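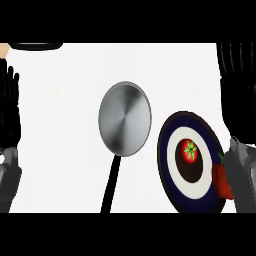

Nkuna hand pair with the Irnura controller: two months of use

Review by Jaxon Fraser

Drostetti sells the Nkuna hands in pairs, left and right, and the set I bought came to $3390 with the Irnura controller included. The simulation package is a free download. I spent most of June in the simulator before I mounted either hand on a real arm, and I would suggest the same to anyone else buying these.

Setup

The sim package is 587 MB and installed without trouble on an ordinary desktop with a mid-range graphics card. It comes with both arms, both hands and a set of kitchen tasks. The one I used most has a frying pan and a tomato on a plate, with a hand on either side of a white worktop. The models look good. The tomato has its green leafy top, and the pan has a brushed metal finish. The wrist camera views are less useful, and I turned them off after the first day to save memory.

Grasping

My old setup was a Floltetico two-finger gripper, so I ran the same jobs with both. The two-finger gripper is still better on the pan handle. It closes on a straight bar and stays closed. The Nkuna hand can hold the handle, but the thumb has to come in at the correct angle, and with the default settings the pan turned in the grip when I lifted it. Raising the thumb force fixed most of that. Out of 33 lifts on the new setting I dropped the pan 2 times.

The tomato went the other way. The Floltetico either pinched too hard or let it roll off the plate. The Nkuna hand wraps around it from above and needs very little force. If your work is mostly round or soft things, the hands are worth the extra money.

Working with two arms

Reach is fine across the middle of the table. The trouble is the wrists. They are bulky, and when the right arm comes in low it blocks the view of whatever is next to the plate. With a single overhead camera I lost sight of small objects all the time. A second camera set off to the side solved it, but that is one more thing to buy and calibrate.

The Irnura controller

It does the job. Both hands run from one box, and the finger response is quick enough that I stopped noticing any delay. The menus are poor. Force limits are set per finger on one page and per hand on another, and the second page overwrites the first without a warning. I lost a Wednesday afternoon to that. The manual mentions it in a footnote near the back.

On the real arms

The simulator is a little generous with friction. Grips that held on screen slipped on my bench until I added rubber fingertips, sold separately. Timing and reach matched closely and I reused my arm paths with small changes.

Good: soft grasping, sim models, easy install.
Bad: wrist size, controller menus, fingertips not included.

I have kept the pair and moved the Floltetico to a single-arm station, where it picks up handles and boxes all day.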